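Skilterell Sorting and Storage Project
Progress report to the Westerden Fund, April 2025
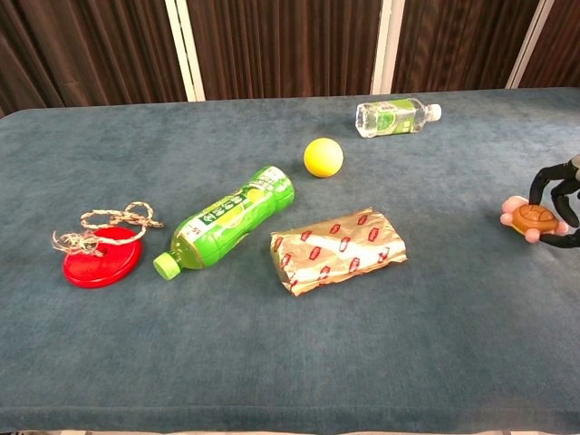

The work in this period covered the second part of the grant: preparing the mixed-object sets and writing the handling sheets that go with them. The sets are meant for sorting practice at the Skilterell day center, where people relearn everyday tasks such as clearing a table, putting shopping away and separating trash from things worth keeping. The first sets, described in our last report, were too uniform. Most of the items were boxes or cartons, and users sorted them by size alone. The new sets mix shapes and surfaces on purpose. A typical layout puts drink bottles on their sides next to a flat red disc, a small yellow ball, a twisted rope with frayed ends and a package in crinkled foil-like wrapping. Carpeted table surfaces are now standard for this work.

Status of deliverables

Object sets. The inventory stands at 532 items, all cleaned, labeled and entered in the Cestum register. These make up eight full sets. Each set is stored in a lidded bin with a contents list inside the lid. Two sets are kept back as spares and have not been issued.

Handling sheets. Drafts are complete for bottles, balls, soft goods and wrapped packages. The sheet for rope and cord is still open. Frayed ends shed fibers, and the draft does not yet say when a piece should be trimmed and when it should be replaced. We expect to settle this with the supplier, Waweru, before the next order.

Table surfaces. The bare tabletops used last year were noisy, and round items ran off them. Carpet was fitted to the practice tables at the start of the period. Noise complaints from the adjoining room have stopped. Balls still roll if pushed but come to rest sooner. The carpet holds crumbs and loose fibers and has to be vacuumed after each session, which adds to the closing routine. This was not in the original plan and is now written into it.

Observations from use

Bottles are the items most often placed in the wrong group. Users differ on whether a bottle with liquid in it belongs with food and drink or with recycling, and the instruction card did not say. The card has been reworded: bottles with contents go with food and drink, empty bottles go with recycling.

Wrapped packages hold up less well than expected. Thin wrapping splits at the folds after repeated handling. Replacement stock has been set aside, and split packages are removed at the end of the session.

Spending

Spending is within the approved budget. The carpet was paid for from the furniture line, where there was an underspend on shelving. No transfer between lines is requested. Vacuum bags and replacement wrapped goods are charged to consumables.

Open items

Two points carry over to the next period: the rope and cord sheet, and a second set of labels for the storage bins, as the adhesive on the current ones lifts at the corners. The remaining sheets will be issued in final form in July, together with the updated register and a list of items withdrawn from use.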